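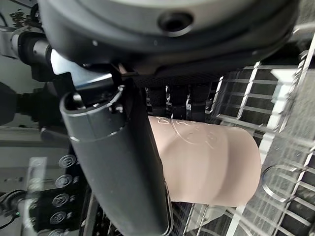
Mounir El-Sayed said the dishes would win me over faster than the welding cells would, and I told him he was wrong. I had gone to the Ouazzani open day in Surerbridge for the big machines, the ones that lift car doors. I ended up spending most of the afternoon in the kitchen corner and missed the last welding demo completely!

The visit was in March, and I've been meaning to write it up ever since. You sign in at the front desk, get a paper badge and walk down a long corridor with the company history on the walls (skip it, there's more of the same in the cafeteria). Then the doors open and you're in the main hall, which is much louder than I expected.

The kitchen project is called Prania. It's one arm, one gripper and a dish rack, and the job is to handle the sort of things you'd find in any family's sink – plates, mugs, kids' cups, lids. That sounds easy until you watch it up close. A dinner plate is pretty forgiving. A light pink plastic piece with a rounded end and a raised design on it is another story, and I stood there like a kid at an aquarium watching the gripper hold one right by the white wires of the rack.

They let us follow along on a screen showing the view from the wrist, so you look down past the fingers at whatever is being held. I loved this. Everything is huge and close, and you start to understand how little the machine has to go on. A gray finger blocks a good part of the view, and the rack behind is just thin rods running diagonally in rows.

One of the engineers told us they had logged 621 grasps the week before, and that wire racks still give them more trouble than anything else in the kitchen. I asked about glassware. She laughed and said they have a box of 100 cheap tumblers in the back, and it used to be full.

Next door is Bara, which sorts small parcels, almost 400 an hour when it's running well. It's impressive and very fast, and there's a nice raised walkway to watch from. My group of 17 gave it a round of applause. I clapped too, then went back to the dishes.

If you go, wear comfortable shoes and eat before you come, as the cafeteria line was terrible. Kids are welcome on the walkway but have to stay behind the yellow line in the main hall. Parking is free behind the building, and the entrance is on the side away from the road – I drove past it twice.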